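# A new pair of hands at the returns bench

12 July has been and gone in our diary as "robot day" for so long that I half expected it to be cancelled again, but no, the arms are in and working, and I promised a few of you I'd write about how it feels. So put the kettle on, because I never manage to keep these short.

For anyone who hasn't been reading long, I work at the Redolcombe depot of a toy wholesaler, on the returns side. Shops send back what they couldn't sell, what got opened, what a child chewed in the queue. It all arrives jumbled up in crates and somebody has to pick through it and decide where each thing goes. For years that somebody was me, with Kamonchanok Rungrueang across the bench and the radio between us (she likes the phone-ins, I like music, we took turns and both complained).

## What the job was like before

On a busy shift we'd go through 3000 items between the lot of us. You stand, you reach, you look, you drop the thing in a bin, you reach again. I don't want to make it sound miserable! There was a rhythm to it and we had some of our best talks over those crates. But my right shoulder has been grumbling since last October, and Kamonchanok wears a brace on her wrist most evenings now, and neither of us is getting any younger.

When the managers told us Prudon would be supplying sorting arms, there was a long silence in the canteen, and then everyone talked at once. We'd all heard what happened over at Drindby, where they put in a conveyor and three people I knew were gone by Christmas. Gonzalo Peñalver, our shift lead, stood up and asked straight out whether any of us would lose our hours. The answer was no, with a letter to follow. The letter did follow, to be fair to them, and mine is in the kitchen drawer with the takeaway menus.

## What has changed

The first surprise was how much of the work is still ours. I'd pictured myself pressing a green button and going off for a biscuit. What I really do is set out the trays, keep an eye on what gets picked and what gets left, and go in when something tangles. I've also been on a training course, which I was dreading and rather enjoyed, and I came home with a certificate and 40 pages of notes that I can mostly read.

My pay went up a little when I moved to the new grade. My shoulder is better than it was. Those are the good things and I'd be daft to pretend otherwise.

On the other side, I see less of Kamonchanok. She's minding a different station now, and we wave. The day feels longer when you're watching than when you're doing, and by mid-afternoon my eyes are tired in a way they never used to be. I've asked Gonzalo whether we could swap stations halfway through a shift, and he's taken it upstairs. Two of the younger ones think I'm making a fuss, but they haven't stood there as long as I have.

## A word about mixed trays

Boxed goods are easy. Anything square with a flat side, you could leave the arm to it all morning. Mixed trays are where I earn my money, and they're the part I've grown fond of, with the spiky puffer balls and the stretchy green cord that loops itself round everything it meets. Cloth is another one I watch for, especially when it's hanging over the rim. I've learned to look a tray over for cord before we begin, and I keep my scissors within reach.

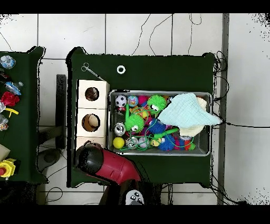 ## What I'm hoping for next

There's talk of a second lot of arms for the Thammasiri returns, which are mostly soft toys, and I've put my name down to help set up the benches. Kamonchanok has too, so with any luck we'll be back within shouting distance, and I've already told her it's my turn to choose the station on the radio.

If your own workplace is going through something like this, do leave me a comment. I'd love to know how the swapping of jobs is handled elsewhere, and whether anybody has found a decent cure for tired eyes.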